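Brick Geometry for Everyone, Unit 3: Walls, Corners and What Goes Inside
Course handout, September. Notes by Bianca Dobre, with corrections from Cillian Hanrahan.

Last time we stayed on bare baseplates and got comfortable with the stud as our unit of length. Now we get to fence off some territory, and this is where I think the course really takes off! A rectangle of walls on a studded plate gives you perimeter, area, a boundary and an argument about corners, all before you've stacked a second layer.

Some words we'll use all term. The plate is the big studded base. A wall is any long piece or row of pieces marking one side. The yard is everything inside the walls. A stray is a brick that sits on the plate but outside the yard (we'll be moving lots of those). Lay out four walls first and look at them before you bring in any color.

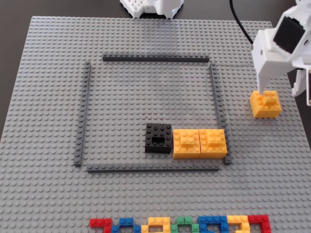
Does the yard have to be fully closed before we can measure it?

An open corner is fine as long as you say where the boundary would run. Extend both walls in your head until they meet, mark that point on your sketch, and count studs from there.

Now for the fun part, walls that don't line up with the grid. If a long plate is pressed down onto the studs, it has to follow the rows. Stand it on its edge and it can lean off at any angle it likes, and your rectangle quietly becomes a trapezoid. Sena Bonsu's group spent most of a session on this last year and came up with the rule we still use: measure the width at the near end, measure it again at the far end, and write both down. If they agree, check the diagonals too, or you may have a parallelogram on your hands.

A worked example, with a yard drawn on paper. Near width 23 studs, far width 21, depth 16. The average width is 22, so the area is 22 × 16 = 352 square studs. Compare that with 23 × 16 = 368, which you'd get by measuring only the near end. Sixteen square studs is room for four 2 × 2 bricks!

Then we start filling. Put your colored bricks against one wall and work outward from there, keeping like with like if you can. Clusters along a wall leave one large open area, which is much easier to measure than a lot of little gaps between scattered pieces.
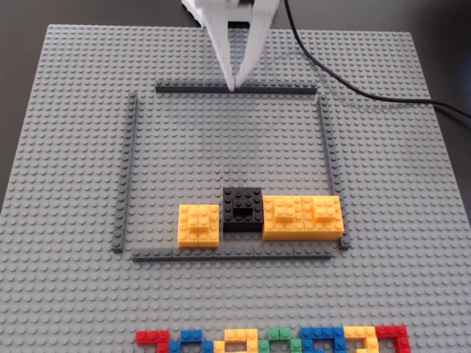 Brick Geometry Notes, p. 113

Look at how the clusters sit side by side along the bottom wall. For the open area you can draw one line across the yard just past the tallest cluster and treat everything beyond it as a single shape. Akua Abugri calls this the tide line, and the name has stuck.

Exercises for next time

1. Build a yard with an area of 176 square studs. Find at least three different pairs of whole-number sides (11 × 16 is one).

2. Keep the near wall where it is and angle both side walls outward toward you. Sketch the shape and label the longer parallel side.

3. Place three clusters along one wall and draw your tide line. What fraction of the yard is still open?

Spare plates are in the Trotness cupboard, second shelf. Please sketch on squared paper, and bring the sketch even if the build falls apart on the way over. Comfort Ankrah has the answer sheets.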